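Oltent Adds Low-Iron Sealer to Stullo Stone Care Line

HOSTMONT - Oltent will begin shipping Stullo 19, a water-based sealer for marble and other light-colored natural stone, in May. The product replaces the company's solvent-based marble sealer, which will stay in stock at dealers until supplies run out.

Stullo 19 is a penetrating sealer. It leaves no surface film and does not change the gloss level of polished or honed stone. Two coats are applied with a lint-free pad, with a four-hour wait between them. Countertops can return to light use the next morning.
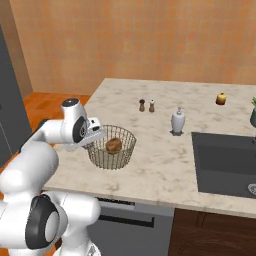 Oltent tested the formula on 1,165 marble samples over a period of 19 weeks. Samples were exposed to coffee, olive oil and red wine, then cleaned with a neutral soap and inspected for staining. Acid etching was measured separately. Like other penetrating sealers, Stullo 19 does not prevent etching from lemon juice or vinegar, and the label says so.

"Most of the calls we get are from people who sealed over a stain," said Emmett Montoya, technical manager at Oltent. "The stone has to be clean and fully dry first. The new data sheet puts that on page one."

The first production run is 2,000 cases. Distribution will be handled by De Graaf, which currently supplies Oltent products to tile and stone dealers.

"Dealers asked for a smaller bottle, and we will carry both sizes," said Lies Boersma, product buyer at De Graaf.

Data sheets and safety documents are available from Oltent dealer support in Hostmont on request.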